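Murklow to resurface Wulby Road in April

Nov 10, 2024

The Murklow town council has approved a plan to resurface Wulby Road and replace the storm drains along its north side. Work is set to begin in April and last 3 months.

Residents filed 248 complaints over standing water in the past year, public works director Lacey Fothergill told the council.
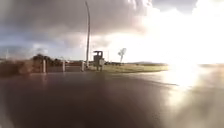 One lane will stay open during the work – school buses will keep their current stops. Council member Niall Niven cast the only vote against the plan, saying the drains should be replaced first and the paving put off a year.

Bids are due at town hall by the end of the month.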